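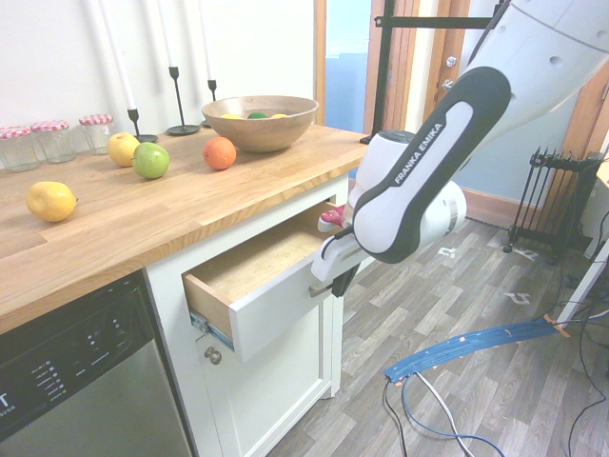 助成先だより/中間報告

台所ことば集「Jaidee」 六月までの進み具合

Villovora基金のみなさま、こんにちは。Jaidee編集室のChanida Nilsuwanです。前回の報告書は表ばかりで読みにくかったというお声をいただいたので、今回はふだんの調子で書きます。数字の表は別便でお送りしてありますから、こちらはお茶でも飲みながら読んでください。

まず大きいところから。台所で使うことばのカードが、1245枚になりました! 去年の申請書を書いていたころは、こんなに集まるとは思っていませんでした。ひとつの語につき一枚、見出し、読み、話してくださった方の育った土地、使い方の例文、というつくりは最初から変えていません。ただ、例文の欄は途中で倍の大きさにしました。みなさん、例文をお願いするとお話を始めてしまうんです。「おたま」の一語から、嫁いだ年の正月に雑煮の鍋をひっくり返した話まで行ってしまう。削るのは惜しいので、カードのほうを大きくしました。

聞き取りはPekportの港側の三地区と、山ひとつ越えたDilldaleで続けています。Pekportは予定どおり終わりました。Dilldaleのほうは春に雪が残って道が悪く、二回延期して、五月にようやくまとめて伺えた感じです。ここは遅れとして正直に書いておきます。残りは北の集落の四軒で、夏のうちに回るつもりです。

集まったことばで多いのは、やっぱり道具の名前と火加減の言い方でした。火加減はすごいですよ。弱火ひとつに「ねむり火」「猫の火」「おばあさん火」とあって、しかもDilldaleでは「猫の火」と「ねむり火」は別物なんだそうです。猫のほうがちょっと強い。理由を伺ったら、「猫は寝てても耳が動くでしょう」と言われました。カードにはそのまま書きました。

切り方の語も思ったより豊かで、大根の乱切りだけで七通りの呼び名が出ています。このへんは聞き取る側が実際に切れないと区別がつかないので、途中から大根を持っていくようにしました。消耗品費の「大根」はそういうわけです。経理のご担当の方、前回お問い合わせいただいた件はこれです。すみません、摘要に「調査用」とだけ書いたのはわたしです。

逆に少ないのが、しまう場所のことばです。引き出し、戸棚、棚の下の暗いところ。毎日さわっているはずなのに、名前を聞くと「そこ」「あそこの下」になってしまう。ある方は半日かけて思い出してくださって、夜の八時ごろに電話で「うちでは、はしまど、と言ってた!」と教えてくださいました。箸を入れる浅い引き出しのことだそうです。いい語ですよねえ。この分野は秋にもう一度、質問票を組み直して聞きに行きたいと思っています。 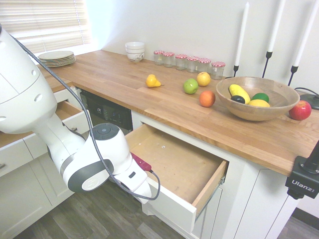
木のカウンターと開いた引き出し。窓には白いブラインド。

音声の話に移ります。録音は計画より少し遅れています。カードのうち、発音の収録と聞き直しまで済んだのは138語です。遅れの原因ははっきりしていて、換気扇と冷蔵庫の音です。台所で話していただくのが一番ことばが出るのに、台所が一番うるさいんですね。三月に居間で録り直してみたら、今度は話がよそゆきになってしまって、「おたま」が「お玉杓子」になりました。結局、台所で話してもらって、最後に語だけを隣の部屋でもう一度言っていただく二段がまえに落ち着いています。時間は倍かかりますが、聞き比べるとこのやり方がいちばん自然です。

マイクは申請時の機種が品切れで、同じ価格帯のものに替えました。差額は出ていません。風よけのスポンジだけ買い足しています。

お話を伺った方は、いまのところ80人になりました。いちばん若い方が十代の高校生で、家では祖母のことばをそのまま使っているのに、学校の調理実習で通じなくて初めて方言だと気づいたそうです。この方のカードは若い世代の使い方としてとても貴重なので、別に印をつけてあります。年配の方ばかりに伺う計画だったのを、この出会いのあとで少し広げました。対象者の変更にあたるかどうか、四月にお電話で相談した件です。その節はすぐにお返事をくださって助かりました。

冊子の試し刷りもしました。部数は約200で、Pekportの公民館と図書館の分室に置かせてもらい、話してくださった方には一冊ずつお渡ししています。反応は上々、と言いたいところですが、いちばん多かったご意見は「字が小さい」でした。それはもう、おっしゃるとおりで、例文の欄を広げたぶん本文の字を詰めてしまったんです。本刷りでは字を一段大きくして、そのかわり索引を後ろにまとめます。ページが増える見込みですが、紙を少し薄いものにすれば印刷費は枠におさまると印刷所から聞いています。薄い紙の見本が来週の月曜に届くので、裏写りを確かめてから決めます。

もうひとつ多かったのが「うちの言い方と違う」というご意見です。これはうれしい苦情で、冊子の最後に付けた切り取りはがきで、ずいぶん返ってきました。丸で囲んで「これは味噌の時だけ」と書いてあったり、見出しの上に二重線を引いて正しい形が書いてあったり。全部読んで、カードに戻しています。食い違いは片方を消さず、両方のせることにしました。編集会議では見出しをどちらにするかで一時間もめましたけれど、五十音順で先に来るほうを上に置く、という味気ない決まりでおさまりました。

お金のことを少し。交通費がDilldaleの延期のぶん余っていて、謝礼が少し足りません。人数が増えたためです。費目のあいだの移動をお願いする書類を、この報告といっしょにお出ししています。総額は変わりません。会場費は予定の範囲です。

困っていることも書いておきますね。ひとつは文字起こしの手が足りないこと。Dilldaleの年配の方の話は速くて、しかも語尾が消えるので、土地の人でないと聞き取れないところがあります。いまはDilldale出身の学生さんに二人入ってもらっていますが、試験の時期は止まります。七月は進みが遅くなると見てください。もうひとつは漢字の当て方で、「はしまど」を「箸窓」と書いていいのかどうか、だれに聞いても自信がないと言われます。本刷りではひらがなのままにして、注に候補を並べるつもりです。

このあとの予定です。夏のうちにDilldaleの残り四軒、それから質問票の組み直し。秋に、しまう場所のことばの聞き取りと録音の続き。本刷りの入稿は冬の初めを考えています。入稿の前に一度、校正刷りをそちらにお送りしますので、気になるところに赤を入れて戻してください。前回いただいた「凡例が長い」というご指摘は、半分に縮めて反映してあります。

添付は、費目移動のお願いと、試し刷りの冊子が二冊です。二冊目には返ってきたはがきの写しをはさんであります。住所のところは隠しました。

Jaidee編集室 Chanida Nilsuwan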